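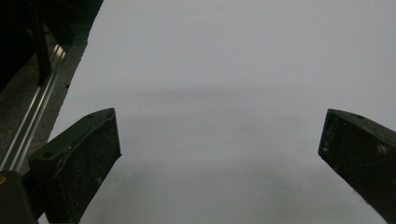 How is a computer chip made?
By Abdul-Rahman Dogbe

Inside every phone there is a small flat piece called a chip. The chip does the thinking work of the phone. When you touch a game to open it, the chip receives the message and decides what to show you on the screen.

A chip begins as sand. The sand is cleaned and melted many times, until only a very pure material stays. This material has the name silicon. It is cut into thin round plates, and one plate is called a wafer.

At the Jadley factory, in the town of Osania, one wafer gives 857 chips. Workers wear white suits from head to foot, also over the hair – one bit of dust can spoil a chip. The machines draw very small lines on the wafer with light. They draw one layer, then the next layer on top, and in the Jadley factory a wafer has 60 layers before it is ready.

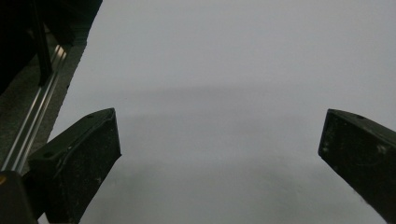 Why does the phone company not make its own chips?
A chip factory costs a very big amount of money and needs many years to build. So the phone company Quansah makes only the drawing of the chip, and it pays Jadley to make it.

After this, each chip is tested. The bad ones are taken out, and the good ones go in a box to Quansah. The full work, from the first layer to the box, takes three months.

New words
Silicon: the material of the chip.
Wafer: a thin round plate of silicon.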